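Filed under: Short Fiction, Kitchen Table Stories

The Little Bin

by Lilian Mushi

My aunt left me the flat in Pruvutbridge and a list of instructions, and number 11 was just "the small bin stays on the table." No please, no why. I'd had a whole plan for that table (flowers, a bowl of lemons, the grown-up life!) and I wanted that bin under the sink by lunchtime.

It was cream, about as cheerful as an old tooth, with a tiny dark label down near the bottom. I carried it to the sink and got as far as opening the cupboard. Then I carried it back. I blame her handwriting — she pressed so hard the pen went through. 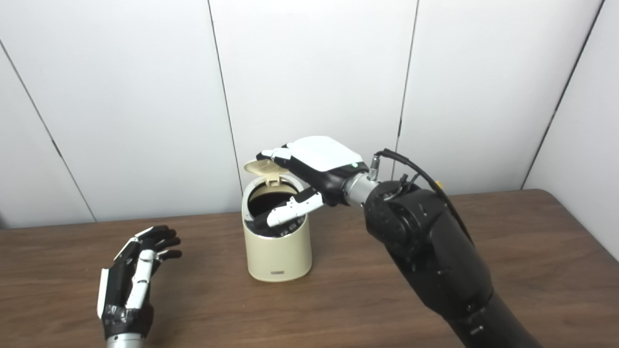
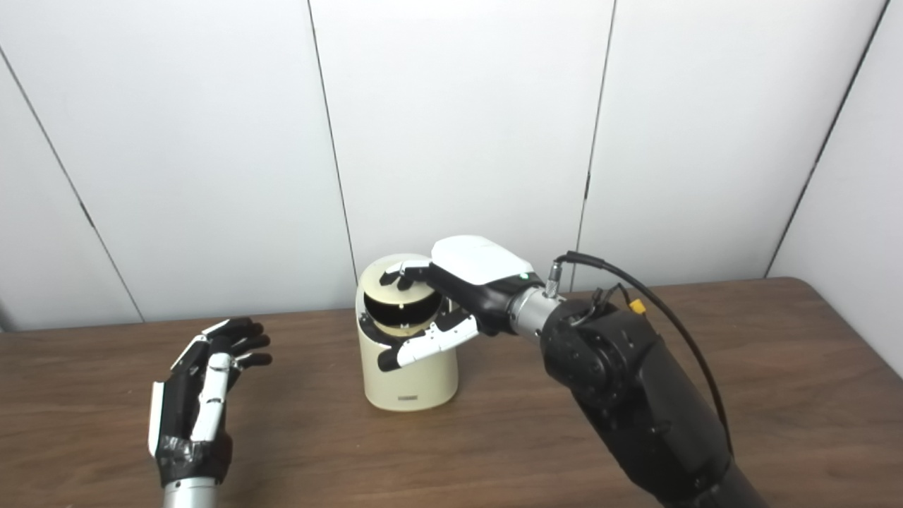 So it stayed, and I started feeding it. Tea bags, bus tickets from Mitotgate, the letter from Erraji saying I owed them 2,335 for a boiler I'd never met. I got so used to dropping things in that when I ate at other people's houses my hand went looking for it, right there beside the salt.

By December I'd stopped noticing it, until my cousin came over and moved it to the floor to make room for her elbows. "Put that back," I said, much too loud, in a voice I knew very well. She put it back. Then we had soup around it, and she dropped her napkin in.

13 comments | 2 shares

We use cookies to improve your reading experience. Accept | Manage settings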